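What Is a Charter Day?
Local History for Young Readers, Latodwood Library
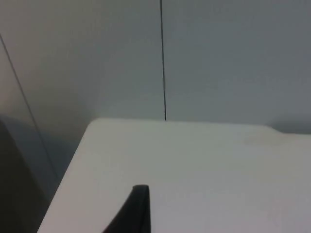
A charter is a written document that gives a group of people permission to run their own town. It says what the town is called, where its borders are, and who gets to make the rules. A Charter Day is a holiday that marks when the document was signed.

A Charter Day is a local holiday. A national holiday is kept across a whole country, but a local one may be kept in a single town and ignored five miles down the road. Latodwood has a Charter Day in April. The next town over, Wernthorpe, has one in the fall. Collet does not have one at all.

Charter Day and Settlers' Day

People often mix these two up. Settlers' Day marks the time when the first families of the town arrived and built houses. Charter Day marks the time when the town became official. In Latodwood, 3 years passed between the two. During those years there were houses, a mill and a road, but there was no town in the legal sense. Letters were addressed to "the mill at Wodari Creek."

How a town gets a charter

The steps were different from place to place. In Latodwood they went like this.

First, the people who lived there wrote a petition. A petition is a letter that asks for something and is signed by many people.

Next, the land was measured. A surveyor named Jabari Makokha walked the borders with a chain and wrote down each distance. His map shows that the town covered 3250 acres. An acre is a little smaller than a football field.

Then the petition and the map were sent to the state government. Lawmakers read them and voted. When the vote passed, the charter was signed and a copy was sent back.

The day on the charter is the day of the signing. The copy reached Latodwood 3 weeks later, so the people living there did not know they had a town until then. Some of the early parties were held on the day the copy arrived. The two dates caused arguments until the town council picked the signing date.

What happens on the day

At 10 in the morning, the first page of the charter is read aloud outside the town hall. The reading takes six minutes. After that there is a parade, and then a lunch of bean soup and corn bread — the same meal that is listed in the council's record of the first Charter Day.

Schools in Latodwood close at noon. Banks and the post office stay open, as they follow the national calendar.

The charter itself is kept in a dark drawer, because light makes old ink fade. Fiona Cairns, the town archivist, made a full copy in 2000, and this copy is the one used for the reading.

Words to know

Archivist: a person who takes care of old records.
Petition: a signed letter asking for something.
Surveyor: a person who measures land.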